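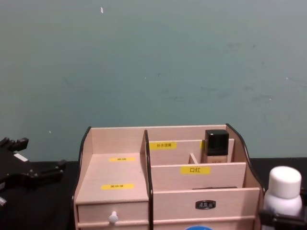
Does playing on back-to-back nights lower a guard's shooting accuracy? In our sample it did, but only for guards who had played heavy minutes the night before.

Tagged: Sport science, Basketball | 5 shares | 3 comments

4.2 Shot selection and rest

We coded 1,596 shots by guards in the Eltari League. Tired players took fewer drives and more long jumpers — the drop in accuracy came mostly from this change. Rana's earlier study used 3,000 shots but left out free throws. We kept them in and treated them separately. Players with under 10 games were removed.

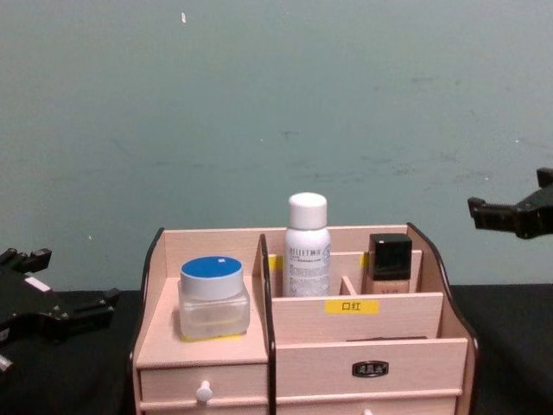 Figure 2. Pale pink wooden organiser with dark-edged side panels and a central divider, on a black tabletop.

The effect was weaker at home. Mivero's guards showed none at all, perhaps owing to their deep bench.

Comments (3)

hoopsfan: Did you control for travel?

Noman Rana: We left out free throws because the logs were patchy before September.

Bangash: Would like to see this for centres.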